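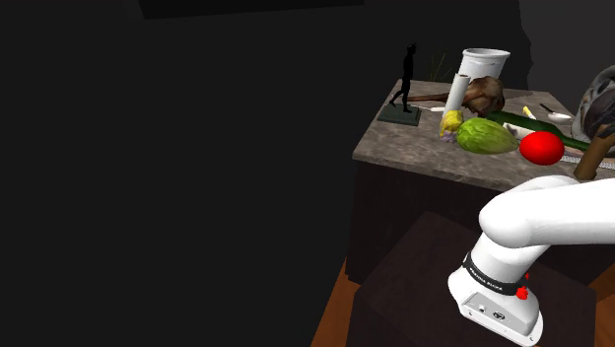 Frequently asked questions about the Semska arm

Last changed in September. Questions come mostly by e-mail and from visitors of the Branasbridge shared workshop. I write the answers, and Grímur Thygesen corrects the parts about electronics. My English is learned at school, so please write to me if a sentence is not clear.

What is Semska?

Semska is our name for a one-arm bench helper. It should pick a named object from a full table and hand it to the person who asks. We build the real one in the workshop, and we try every movement in simulation first. The project has two regular members, Grímur and me, and some people who come for one evening and help with a single part.

Why do you simulate before you build?

We have one arm and not much money. In the first winter I sent a wrong joint angle to the real arm and it pushed its own gripper into the bench. The repair took 5 weeks, most of it waiting for a bearing. After this we agreed that a new motion must run 200 times in simulation without touching the table before it goes to the hardware. We still keep this rule.

Is the table in the simulation a copy of your real bench?

No. The real bench is plain and has a vise on it. In the simulation we use a table with a speckled marble top and put many unrelated things on it: a head of lettuce, a paper towel roll, a red ball, a bottle lying on its side, a figurine on a green base. The things have very different shapes, and for the planner this is harder than a row of equal boxes. A ball and a lettuce can both look like "something round" to a bad detector.

Why is the background so dark?

We did not make a complete room. There is a wooden floor, the pedestal, the table and dark walls. More surfaces mean slower rendering on my computer, which is already old. If you want to test with daylight, change the light settings in your own copy of the scene file.

Can I use my own objects?

Yes. Put the mesh in the objects folder and give it a mass in kilograms and a friction value. If you do not know the friction, start with the value of an object which is similar and correct it later. Please check the scale! The most frequent mistake we receive is a model made in millimeters and loaded as meters. The object is then larger than the building and the arm starts inside of it.

Which software do I need?

The planner is called Sonance, and it is our own program. It needs a normal physics simulator and a computer with a separate graphics card. The installation steps are in the readme file. Follow them in the same order as they are written, also when you have some of the packages already.

My arm shakes when it comes near an object. What is wrong?

Usually the gain of the wrist joint is too high. Make it lower in small steps and run the same motion again after each step. If the shaking is only in simulation and the real arm is quiet, look at the time step. Grímur uses a step of 2 milliseconds and I use the same.

How long does one full test take?

On my computer a set of 600 grasps runs for nearly the whole night. I start it before I go to bed and read the log with my coffee. On the workshop computer it is faster, but other members need that one for the laser cutter, so ask before you start anything long.

What is Lamont?

Lamont is the small box which sits between the computer and the real arm. It reads the motor currents and stops the arm when one of them goes over the limit. Grímur soldered it, and Poul Overgaard made the case on his milling machine. It has no function in simulation. Do not run the real arm without it, also not "only for a minute".

Can children visit when the arm is moving?

Yes, behind the yellow line on the floor and together with an adult. One of us stands at the stop button all the time. We do not make exceptions for quiet children.

Do you sell the arm or a kit?

No. We can give you the drawings and the scene files, and you may change them as you like. We can not give support by telephone.

I found an error in the scene file. Where do I send it?

Write to the project address at the workshop. Include the log, the version of Sonance and what you wanted the arm to do. A screenshot is helpful but the log is more important. I answer in the evening after seven, and in the summer it may be slower.

Can I join?

Please come. At the moment we look for a person who knows cable chains, and for somebody who can sew a cover for the elbow joint.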